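Lists > Fludgate Refurb > Build Talk > Message 3681

This site uses cookies to remember your login and thread view. OK / Manage

Subject: Re: [build-talk] memory in the black towers, which way up do you work?
From: Ok-hee Ki
To: build-talk list

Tullio, all — quick one before I have to run. Pictures first, then answers to your points, then one question of my own at the bottom that I'd really like someone to pick up.

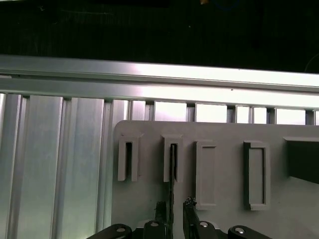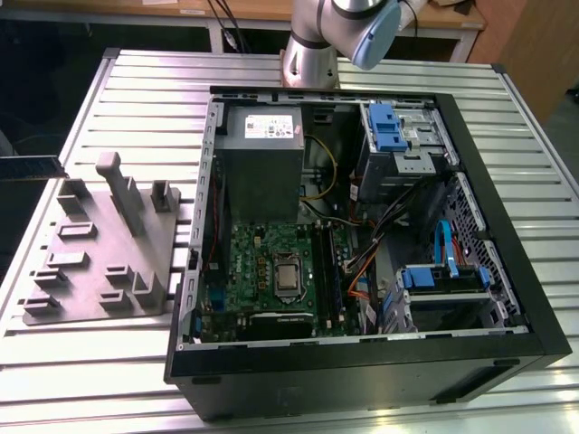
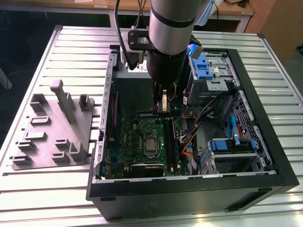
On Tullio's message:

> Ok-hee, are you folks still doing memory with the tower standing up?
> We switched to flat on its side in October and I don't want to go back.
> Questions though. Do you pull the graphics card first? Do you leave the
> cooler off until the memory is in? And what do you do with loose sticks,
> ours end up all over the bench and then somebody puts the tested ones
> back in with the untested ones.
> Tullio Guerra

Flat, yes. Side panel off, open side up. Board is level, you can see both ends of the slots, and you push straight down into something that doesn't tip. Standing up you're pushing sideways and the whole case walks away from you. Did it that way for years, don't miss it.

Graphics card: leave it in. It sits along the edge of the board and the slots are over to the other side of the processor, so it isn't in the way on this model. On the Pelar cases it is in the way, the latch hits the shroud. Take it out for those.

Cooler: off until memory is done. Yes it means the processor sits there bare, so keep your sleeves and any paste away from it. I put the cooler on last, after a check that both latches on every stick have closed. Somebody on here (Dabbas shop?) said they do it the other way round and I'd like to know how they get their fingers in.

Cables — the part that takes the longest, frankly. Anything crossing the board gets pushed over toward the drive cage side before a stick goes near a slot. Front panel wires too. I had a bad afternoon with a machine that wouldn't post and it was a thin wire under the end of a stick, holding it up maybe the thickness of a fingernail. Latch looked closed. Wasn't.

Loose sticks: get a holder, or make one. Anything with slots that stands up next to the case. Ours rule is tested ones go in the slots and untested stay in the box they came in, and nothing ever lies flat on the table. If it's flat on the table it counts as untested, no arguing. Went through 8 machines on that rule last week and had no mixups. Before that we were re-testing half a box every time.

Order I'd give a new person:

power cord out, hold the button in for a few seconds
case down flat, panel off
cables over to one side
open the latches, look in the slots for dust
line up the notch BEFORE you press
one end then the other, till it clicks
check the latches again from above
cooler, then everything else

If it won't go, turn it around. Don't lean on it. We lost a slot on one of the Kolero boards that way and the whole board went to parts.

Drive bays, someone asked off list: I don't touch them at this stage. Drives go in after it posts with memory. Blue plastic pieces get brittle on the older ones so go easy, and save any you take off dead cases. I have 4 spare, could use 6 more if anyone has a scrap pile, will pay postage.

My question. For machines with mixed sticks, does anyone bother to match by maker or only by size and speed? I've been doing size and speed and it has been fine, except for two that froze after an hour or so and were OK once I put in a matching pair. Could be chance. If you keep notes on this please send them, even messy ones.

Also Tullio, still waiting on the box of standoffs you promised, no rush but I'm down to the bottom of teh jar.

Ok-hee

Last updated: 15 May 2021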